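Re: [grestov-home] Sorting bins, do you really use them?

On Thursday someone wrote:
> I bought 4 plastic bins in May and they're still stacked in the closet.
> Does sorting by color do anything for you, or is it just one more
> thing to keep up with?

Oh, get them out of the closet! I line mine up on the white table, blue on the left, then red, then the clear one. Capped containers go in blue, the tall black things go in red and stand upright so I can grab one without digging.

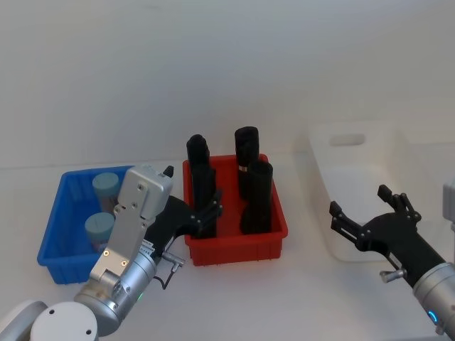
The clear one I leave for whatever turns up during the week, and I try (try!) to deal with it by Sunday night. Give it 2 weeks before you decide. I nearly quit after the first one.

Don't bother with lids, by the way. I paid $18 for a set from Venda and they went straight to the garage.

Anyone tried labels on the ribbed kind? Mine keep peeling.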